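About Us

Flatberg is an amateur football league for women, run as a company limited by guarantee and owned by its member clubs. We organise a winter league, a knockout cup and a reserve competition, and we train and appoint the referees for all three. We do not own a ground or field a team of our own.

What the league is

The league has 11 member clubs. Each club holds one vote at the annual meeting, whatever its size or final position. Clubs that enter a reserve side do not gain a second vote.

Matches are played from October to April. Each club meets every other club twice, once at home and once away. With an odd number of clubs, one is without a fixture in every round, and the free round is used for cup ties and postponed matches where the dates allow. Three points are given for a win and one for a draw. Clubs level on points are separated by goal difference, then by goals scored, then by the results between them. If they are still level and a title depends on it, a play-off is held on a neutral ground.

There is no promotion or relegation. A second division was run for five seasons and then closed when it fell to four clubs, one of which shared players with another. Three of the four joined the present single division. The rules keep a clause that allows two divisions again if membership reaches 16.

How we started

Flatberg began as a fixture list. Jae-in Seok, then secretary of one of the clubs, drew up a home-and-away calendar for six sides that had been arranging friendlies by telephone. There was no table in the first season and no agreed set of rules beyond the Laws of the Game. A table was added in the second season at the request of four of the six.

The company was formed later, when the clubs wanted to sign a ground hire agreement in a common name. Jae-in Seok served as chair until the seventh season and remains on the board as a member without special duties.

The cup was at first called the Autumn Cup. It was renamed the Zarnusico Cup when the present sponsor took it on, and moved to the second half of the season the year after. Results from both periods are kept as one record. Ties are played over a single match. Extra time is played in the final only; earlier rounds go straight to penalties.

How fixtures are made

The fixture list is produced in two stages. In the first, each club sends in the dates on which its ground is not available, together with any date on which it cannot raise a side. A club may block up to five dates. In the second, the list is drawn up by Ah-rin Moon, our fixtures secretary, and sent to all clubs for correction. Clubs have two weeks to reply. Changes after that need the consent of both clubs and of the league.

Two limits are applied to every draft. No club plays more than three away matches in a row, and no two clubs that share a ground are at home in the same round. Three of our clubs share the Trajkovski ground, so the second limit shapes more of the calendar than the first.

Kick-off is at 2 p.m. until the end of October and at 1 p.m. from then until the clocks go forward. Grounds with approved floodlights may set a later time if the away club agrees in writing. 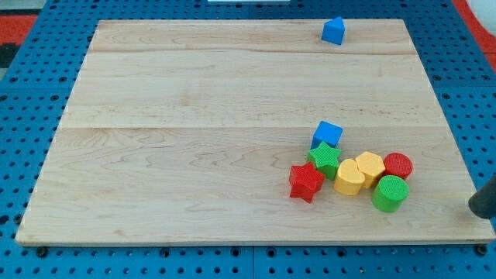 Referees

Every first-team match has a referee appointed by the league. Assistant referees are appointed for cup semi-finals and the final. For other matches each club supplies one assistant, who must have passed our short course on offside and ball out of play.

Appointments are managed by Chang-ho Nam. A referee is not given the same club at home more than three times in a season and may not take charge of a club for which she or he has been registered as a player in the past five years. Fees are paid by the league, not by the home club, within two weeks of the match. This replaced cash payment on the day.

Clubs mark the referee after each match on a scale of one to ten. Marks of four or lower must come with a written report. The marks are used in choosing officials for the cup final and are not published.

Player registration

Players must be 16 or over on the day of the match. A player may be registered with one club at a time and may transfer once during the season, up to the end of February. A transferred player cannot play in the cup for her new club if she has already played in it for the old one.

Registrations are held in Farkex, the system we have used since paper cards were dropped. Team sheets are entered there by the home and away clubs up to 60 minutes before kick-off. A club that fields an unregistered player loses the points gained from the match, and the goals stand. Appeals are heard by three board members with no link to either club.

Money

The league is paid for by club subscriptions, the cup sponsorship and the charge for referee courses. Subscriptions are the same for every club and are due before the first round. Fines for late team sheets and missing result reports go into the ground fund.

The ground fund makes grants to member clubs for pitch repair, goals, nets and changing room work. The most a club can receive in one season is 3,000, and it must meet at least a quarter of the total cost itself. Applications are read by the board in the summer. Grants are not made for kit or travel.

Accounts are prepared by Hwa-young Na and sent to all clubs before the annual meeting. Board members are unpaid. The fixtures secretary and the referee appointments officer each receive a small fixed sum for the season.

The board

Ok-hee Ryu, chair
Hwa-young Na, finance
Ah-rin Moon, fixtures
Chang-ho Nam, referees
Jae-in Seok, member

Board members are elected for two years and may stand again. No club may have more than two people on the board at once.

Joining the league

Applications from new clubs are taken up to the end of March for the following season. An applicant needs a ground with a marked pitch and separate changing space for match officials, a named secretary, and at least 16 players willing to register. The ground is inspected before the vote. Admission needs a two-thirds majority of member clubs.

Clubs that have left the league may apply again on the same terms, provided that any unpaid fines are settled first. Questions about membership should be sent to the league office through the contact page, marked for the attention of the chair.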